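The Toaster Oven

A short story. Posted Aug 26, 2021

My aunt left me her toaster oven, and I drove 64 miles to Disgate to get it. My brother said I could buy a new one for less than the gas would cost. I told him I knew that.

The landlord had given us until the end of the month. Most of the big furniture had been taken already, and what remained was in the kitchen: the oven, some dishes, a green colander, and a drawer full of rubber bands and keys. I had meant to be in and out in half an hour. I sat down instead and looked at the stuff on the counter until the light started to go.
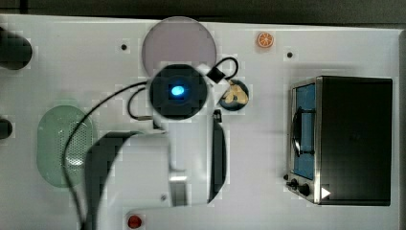

Clumholm Library Fiction Circle

She had bought the oven with her first paycheck from Losico, where she did the payroll. She told me this every time I came over, usually while she was waiting for it to ding. She didn't trust a full-size oven for one person. She said it was like heating a church to warm a hymnbook.

When I was a kid I stayed with her every January, the week my parents did inventory at the store. She made me the same lunch each day. There was toast cut in pieces, and there was an orange, and she put them out on the pinkish plate, the big one, even though a smaller one would have done. I asked her once why I got the big plate. She said company gets the big plate. I said I wasn't company, and she said in that case I could wash it.

I washed it. I stood on the step stool, and she dried, and then it went back on the shelf by itself, with nothing stacked on it.

I found it on the same shelf that afternoon. I wrapped it in a dish towel and put it in the box first, then took it out again because heavy things should go at the bottom, and the oven was the heavy thing. The oven wouldn't go in the box at all. I carried it down to the car with the cord over my shoulder and belted it into the passenger seat.

Then I went back up for the rest.
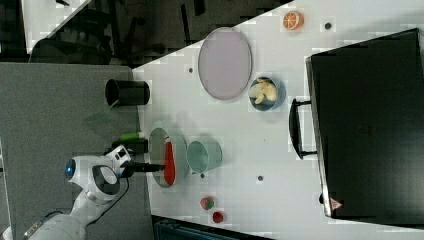

The drawer took the longest. I tried each key in the apartment door, the mailbox, and the storage cage in the basement, and five of them didn't fit anything. One had a paper tag with Appiah written on it in her handwriting. That was the hardware store down the block, or it used to be. The sign was still up, but the windows had been papered over. I couldn't think why she would have had a key to it.

The woman across the hall came out while I was taking down a bag of trash. She asked if I was the niece and I said yes. She said my aunt used to open up the hardware store in the mornings when the owner's back was bad. She did it before work, for years, and he paid her in light bulbs.

I said I never knew that.

"Well, you were only here in the winter," the woman said. "He closed in the winter."

I asked if she wanted anything from the kitchen. She came in and looked over the dishes and picked the colander up, turned it over, and put it down again. She said she had one already. She took a mug in the end, I think to be polite, and then she stood in the doorway a while holding it by the handle.

"She fed me when I had my hip done," she said. "Toast and fruit. I got so tired of toast."

We both laughed, and she went home and shut the door.

It was dark by the time I got on the highway. The oven rattled on every bridge. I had the radio on and then turned it off, because the rattle was a particular one – the little crumb tray at the bottom, which had never sat right – and I found I wanted to hear it. 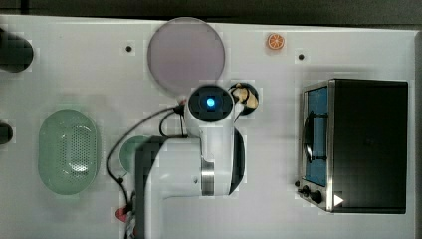

At home I cleared off the white table by the window and set the oven at the right-hand end. I wiped the glass and shook the crumb tray over the sink. There was a penny in it. I unwrapped the plate and checked the rim for chips, and then the small dark bowl, which I didn't remember packing.

I hadn't eaten since breakfast. I had half a loaf going stale and one orange, so there wasn't much to decide. I put the bread in and turned the dial. She always turned it past the number and then back, and I did the same. It buzzed. The coils took their time.

My brother called while I was cutting the orange. He wanted to know if the thing worked.

"It's working right now," I said.

"What are you making?"

I told him. He didn't say anything for a second. He had stayed with her too, a couple of winters, before he got old enough to help at the store.

"Did you get the plate?" he asked.

I said I had. He asked if it was the big one and I said there was only the one. He said he might drive over on the weekend, if I was going to be around, and I said I'd be around. Then the oven dinged and I had to put the phone down to get the door open, because it sticks.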